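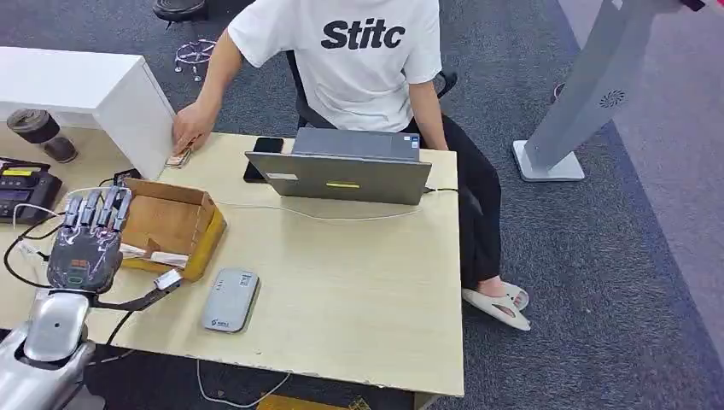
3. First Power-Up and First Grip

This is the part of the Plirden build everybody looks forward to! By the end of this section your hand will open, close, and hold a card upright. Set aside an afternoon if you can. It goes faster than that for most people, but you'll want the extra time to play.

Before you start, you should have finished Section 2 (forearm mounting) and the sleeve should be seated at the wrist with no folds caught in the joint.

3.1 Set up the desk

1. Clear enough desk to let the fingers open all the way with nothing in reach. Cups go at the far end, please.
2. Put the laptop where you can see both the screen and the fingers without getting up.
3. Set the bench supply within arm's reach and leave its output off.
4. Run the hand cable to the supply side of the desk. Keep it clear of the thumb, which sweeps wider than you'd guess.
5. Keep a few light things nearby to try out later: folded paper, a card or two, an empty cardboard box.

CAUTION: Know where the output button on your supply is before you go on. Practice pressing it once or twice with your eyes on the hand. That button is your stop switch for everything in this section.

3.2 Power up

6. Plug in the hand cable at both ends, then turn the output on.
7. Open the Forano control page on the laptop and press Connect. The fingers may twitch. Mine still do, and I still grin every time.
8. Set Speed to 20 and Force to 30. Both sliders go up to 100, and you don't want to be anywhere near that today.
9. Press Open. Wait for the fingers to stop.
10. Press Close. Watch each finger in turn for rubbing or a joint that lags behind the rest. If you hear a click, stop and go back to 2.6 (linkage pins).
11. Repeat steps 9 and 10 until the motion looks the same from one cycle to the next.

NOTE: The thumb has its own slider. Leave it at the middle setting until you get to 3.3.

3.3 The card test

We stole this test from the Flumside workshop night and it's the best one we have. A card is thin, it's slippery, and it shows you right away if the thumb and fingers aren't meeting squarely.

12. Stand a small wooden holder at fingertip height. Thin plywood with finger joints is great for this, and scraps are fine. Line the bottom with crinkled paper.
13. Have a helper steady the top of the back panel.
14. Hold the card between the open thumb and fingers, then press Close and let go as soon as it's gripped.

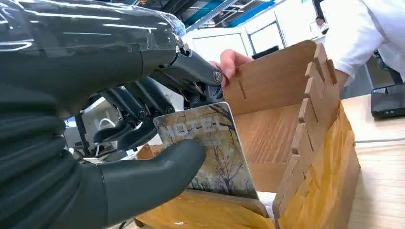 15. Lower the wrist a little at a time until the bottom edge of the card is inside the holder.
16. Press Open slowly, with Speed down at 2 for the release. Dropping it from that low makes the whole thing wonderfully calm.

If the card swings to one side as you close, move the thumb slider by 2 and try again. Small changes go a long way here! If the card bows, lower Force before touching anything else.

3.4 Reaching down to the floor

17. Once the card test feels easy, swing the arm out past the desk and bring the hand down over the carpet, fingers level.
18. Stop with the fingertips clear of the pile. Check that no cable lies under the wrist.
19. Open and close without picking anything up, then try something small and light.
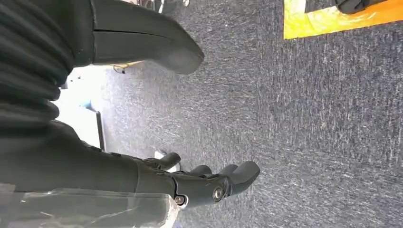

What if the fingers snag on the carpet?
Turn the output off at the supply, lift the arm by the forearm, and free the fibers by hand. Then start again with the hand a bit higher. Never pull on a finger to get it loose.

3.5 Resting position

20. Bring the arm back to the desk and turn the palm down.
21. Press Open, then ease the fingers to a slight curl with the Rest preset.
22. Turn off the output and wait for the page to show Disconnected before you unplug the hand cable.

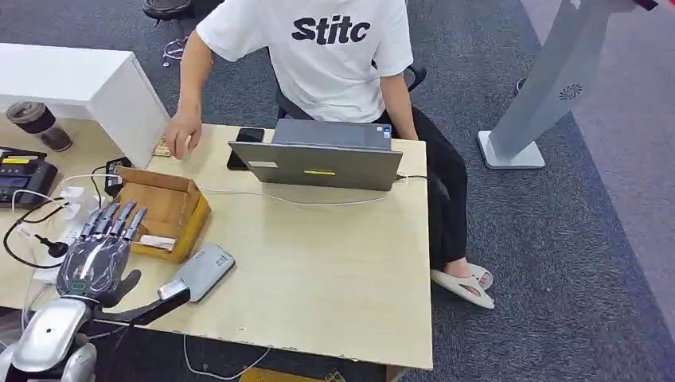
Hand at the corner of the desk, palm down, fingers slightly curled.

CAUTION: Don't leave the hand holding anything when you switch off. The grip relaxes and whatever is in it will drop.

Write down your Speed, Force and thumb settings inside the cover of your build log. You'll need them in Section 4, where we put on the Dahlgren fingertip pads and start picking up things that roll. If your numbers came out far from ours, send them in with your build photos. Frøydis Dalen keeps the settings table and loves getting odd ones.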